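4 min read

We use cookies to remember your settings and count visits. Accept / Manage

Scoring changes for the September quiz

30 August 2026

I write and run the general knowledge quiz for the Trurholm league, and the format is changing in September. The notes below cover the scoring, the question mix and the way I check answers. Teams that only want the new rules can read the next two sections and stop.

Length and rounds

The paper stays at 70 questions. Rounds are still set by subject, with geography first and the mixed round last. The picture round is dropped. It took too long to hand out and the printed copies were never dark enough to read at the back tables.

Scoring

A correct answer is worth 2 points. A wrong answer is worth nothing, and so is a blank. Last season a wrong answer cost a point, which was meant to stop guessing. What it did was push weaker teams into leaving whole rounds empty, and the gap between first and last place grew so wide by the halfway break that the second half had no effect on the order.

Each team still gets one joker, to be declared before the round is read. The joker doubles the round. It may no longer be played on the mixed round.

Ties are settled by a single number question, closest answer wins. If two teams give the same number, the one whose slip was handed in first takes it.

Question difficulty

I keep every question in a spreadsheet with the share of teams that got it right. Anything above nine in ten is too easy to separate teams and anything under one in ten is mostly luck. I aim for the middle and allow a few at each end. Capital cities score higher than I expect every year. Rivers score lower. Questions on chemical symbols split the room almost evenly and I would set more of them if the supply were not so limited.

Wording matters more than subject. "Which is the largest lake" is a bad question until it says largest by area or by volume, and whether salt water counts. I rewrote four of last season's questions for this reason, and threw out a fifth about the oldest university because I could not find a wording that had one answer.

Checking

Every answer needs two sources that do not copy each other. This is harder than it sounds, as many quiz sites share the same errors down to the spelling. I start with a printed atlas or a reference book where I can. Records, office holders and populations get checked again in the week of the quiz and carry a date in the question itself.

Accepted spellings are decided before the night and written on the marking sheet. Surnames alone are fine unless the question asks for more.

The sheet for the Foley round is still missing its last few answers. I will finish it before the first fixture.

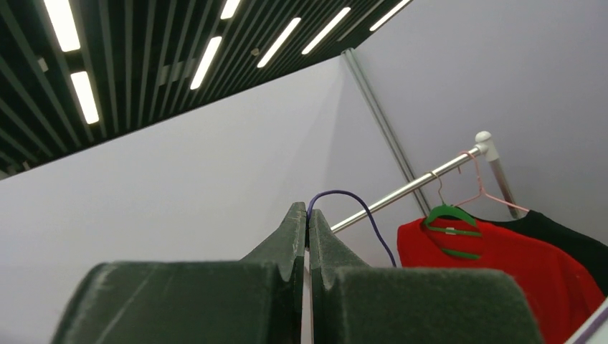 Purple cable, close up.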